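Transfer credit, second pass

I went back to the course equivalency tables in April, after the registrar at Cliraswood posted the new export. My earlier post used the old file, which counted a course once for every campus that accepted it. The new file has one row per course and a separate column for campus. Anyone who copied my first set of totals should throw them out.

The new export has 1182 rows. Each row is a course from a two-year college, matched to a course at Cliraswood or marked as elective credit only. The elective rows are the ones I care about. A student who transfers with a course in that group keeps the credits, but the credits don't fill a slot in the major. On paper the student arrives as a junior. In the degree audit the same student may still have most of a sophomore year to do.

By my count 237 rows are elective only and also carry a subject code that the receiving department uses for its own required courses. Statistics is the worst case. The two-year version is taught as a 2000-level course with no calculus, and the department wants calculus. That is a fair rule. The trouble is that the advising sheet handed out at the two-year colleges still lists the course as "transfers," with no note on how.

Method, for those who asked. I load the file into a plain database table and match on subject code and the first digit of the course number. I drop rows with an end date. Cross-listed courses are kept under the first code only. Labs with their own number are joined to the lecture by hand, and this is where most of my errors were last time. I fixed the chemistry labs. Geology is still a mess, and I have left it out of every total in this post.

Pons and Kutum, the two feeder campuses, handle this differently. Pons prints the degree requirement next to each course, so a student can see that a given class counts as general education and nothing more. Kutum prints the course number and a yes or no. The courses themselves are close to the same.
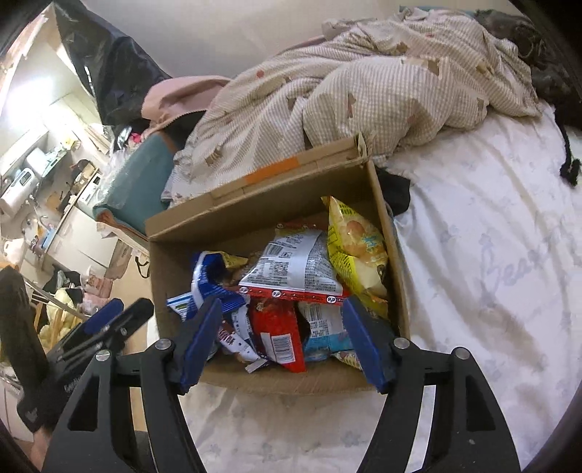

The other thing I checked was the credit floor. Cliraswood asks for 18 upper-division credits in residence for most majors, and the 4000-level seminar has to be one of them. Some departments offer that seminar only in the fall. A student who transfers in January and misses the prerequisite waits for the next round, whatever the credit total says.

I also tried Morodo, the planning tool the campus links from the admissions page. It reads the old export. I entered a test record with two elective-only courses and it placed both of them in the major. I sent a note through the feedback form with the row numbers attached and have had an automatic reply so far.

The cleaned table is on the downloads page, with the lab joins in a second sheet. Geology will follow when I have sorted out which field courses are still active.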